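# Would You Drive It to College? Rating Small Used Cars

25 June 2026

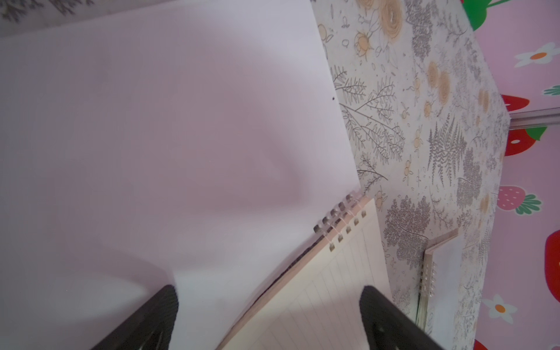
Our project set out to find which small used car students would most like to own, and why the answers differ so much from what the reviews say. We picked four models to compare: the Mastus, the Rikov, the Brandes and the Bronus. Before any of the scoring was typed up it was all done by hand, and I still think a spiral-bound notebook with lined pages is the best tool for this kind of work, with a big sheet of white paper for drawing the charts. You can scribble a comment beside a score and find it again months later!

## Method

We ran a survey in November and got 170 replies. Everyone gave each car a mark out of ten for looks, running costs, comfort and how happy they would be to park it outside college. We left out top speed on purpose (our teacher wasn't sure about this, but we stuck to it). Only two of the cars could be borrowed for a proper sit-in test, the Rikov and the Bronus, so comfort for the other pair was judged from brochures. That is a weak point and we know it.

## Results

The Bronus won on looks by a mile. People love the round headlights and the stubby boot, and the comments were a joy to read – one just said "it looks pleased to see me". The Rikov came top for comfort and running costs. The cheapest one we found for sale was £3,767, with new tyres and a slightly sad aerial.

The Brandes came third in nearly everything, and the Mastus split people completely. It got plenty of tens for looks and plenty of ones, with very little in between.

## What we would change

We would ask for 200 replies or more next time, and include older drivers – parents kept wanting to join in. We would also split "looks" into inside and outside, as several people loved the Mastus until they saw the dashboard.

Insurance quotes are still missing from the costs table. They will go in as an appendix.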